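How to sew felt food for a play kitchen (even if you can barely sew)

By Effie Rankin
05/06/2021
56 comments

I made my first felt fried egg on a wet bank holiday with a pair of kitchen scissors and the wrong thread, and it looked like something you'd scrape off a shoe. I was thrilled with it! I've made an awful lot of pretend food since then, mostly for nieces and nephews and for the nursery at the end of our road, and people keep asking me for patterns. I don't really have patterns. I have a shoebox of paper scraps with things like "tomato, bigger one" written on them. So I've tried to write it all down properly, and if you can thread a needle you can manage this.

We'll make a fried egg, a lemon slice and a pea pod, and I'll finish with a few words on washing and mending. The egg is the easiest, so do that first even if you've got your heart set on the peas.

What you'll need

Felt, obviously. I buy wool-mix felt from a little shop called Pustuvby, in squares, and it cuts beautifully and doesn't go bobbly. The cheap craft stuff will do for practice, but it stretches when you pull the thread tight and you end up with wavy edges. You'll want white, two yellows (one deep, one lemony) and two greens.

Embroidery thread in the same colours. I split mine and use two strands. Three is fine if you like a chunky stitch, and I go up to three on anything that's going to get chewed.

Toy stuffing. One bag lasts for ages. Please don't use cotton wool, it goes into hard little lumps.

Sharp scissors that you hide from the rest of the family. Mine live in a biscuit tin labelled BUTTONS.

A needle with a decent-sized eye, some pins, and a bit of card from a cereal box for templates.

Get the size right first

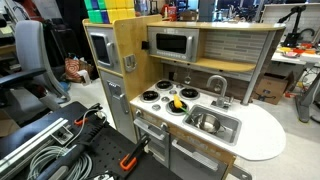 Felt food goes wrong on size more often than on sewing, and it's the bit I never thought about when I started. I made my brother-in-law Fergus's little one a gorgeous round pizza, dinner-plate sized, with mushrooms and everything, and it didn't fit in a single thing she owned. It lived on the sofa as a cushion. So have a look at what your food has to go in before you cut. A kitchen with a microwave tucked under the top shelf and a tall fridge at the side gives you two very different spaces, and I'd take a tape measure to both. Measure the door opening, not the front of the door, and take a bit off for luck. I cut a card circle, see whether it goes in and out easily, and if it does that's my biggest template and everything else gets drawn smaller.

Write the name on each template too. You'll think you'll remember. You won't.

One more thing on size. If the food's for a child under three, keep every piece big and skip loose bits altogether, so that's whole peas in a stitched pod and no separate ones. No beads or buttons for seeds either. Sew the seeds on with thread.

The fried egg

1. Draw a wobbly shape on card for the white. Don't use a compass, real eggs are never that neat. I make mine a bit longer than my palm. Cut two from white felt.

2. Draw round the lid of a spice jar for the yolk and cut one circle from the deep yellow.

3. Pin the yolk to one of the whites, a bit off centre. Sew it down with small whip stitches, leaving a gap you can get a fingertip in. Poke in a pinch of stuffing, much less than you think, then close the gap.

4. Put the two whites together with the yolk on top and go round the outside in blanket stitch. If you don't know blanket stitch, running stitch is absolutely fine (my friend Donnie Cairns does all of his in running stitch and his are neater than mine, annoyingly). I don't stuff the white at all. A flat egg sits better in a pan.

5. Hide the knot between the layers. Push the needle back through the middle, pull the thread snug and snip it close, and the end pops back inside.

An egg takes me 20 minutes now, with the radio on. My first took a whole afternoon, so don't despair.

The lemon slice

1. Cut two circles the same size from lemony yellow and one slightly smaller circle from white.

2. Cut another circle in yellow, smaller again, and snip it into wedges like a pie. I do seven. Eight would be easier because you can keep cutting in half, but seven looks more like a real lemon to me and I'm stubborn about it.

3. Lay the wedges on the white circle with little gaps between them. A dab of fabric glue holds them still while you sew. Let it dry properly! I use the one from Udilell because it doesn't go crunchy, but I'm sure others are just as good.

4. Stitch each wedge down with one strand of thread, tiny stitches, close to the edge. It's fiddly, and I won't pretend otherwise. Put something good on the telly.

5. Sew the white circle on to one of the big yellow ones, then join the two big yellow ones all the way round with the tiniest bit of stuffing inside.

You can do the same in orange, or in green for a lime, and a row of all three looks lovely.

The pea pod

1. Fold a piece of card in half and draw half a leaf shape against the fold, long and thin. Cut it out and open it up. Cut two of these from the darker green.

2. For each pea, cut a circle of the lighter green. Run a gathering stitch round the edge, put a little ball of stuffing in the middle and pull the thread tight until it closes up like a drawstring bag. Knot it well. Knot it again.

3. Sew the peas in a row along the middle of one pod piece, bottoms down so the gathers don't show. I put a stitch between each pea and its neighbour as well.

4. Put the second pod piece underneath as a lining and blanket stitch round the edge.

5. Pinch each end together and take a few stitches through all the layers so the pod curls up around the peas. Add a scrap of green at one end for the stalk if you can be bothered. Usually I can't.

Pretend washing-up is half the fun for most children, and if you're lucky enough to have a proper little sink basin, the food will end up in it. Let it, as long as there's no real water. 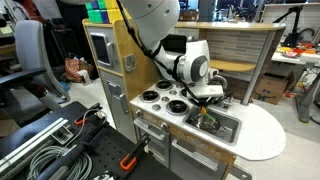
Washing and mending

Wool-mix felt hates hot water. I learnt this with a whole batch of sandwiches that came out of the machine fit for a doll's house. Wipe it with a damp cloth, or if it's really grim, squeeze it gently in a bowl of cool water with a drop of washing-up liquid, roll it in a towel and leave it on the windowsill. Don't wring it and don't put it on the radiator.

For bobbles, a razor dragged very lightly across the surface works a treat. For a split seam, just go over it again in the same colour. Children never notice the repair and it makes the thing stronger anyway.

I keep a length of each thread wound round a bit of card in the shoebox with the templates. Keir Dalgleish from the nursery brings me a carrier bag of casualties every September before the new lot start, and it saves me hunting for the right green.

Bread and cakes need a bit more shaping, so I'll do those separately. If you get stuck on the lemon, leave me a comment and tell me which step you're on.

Shared 3000 times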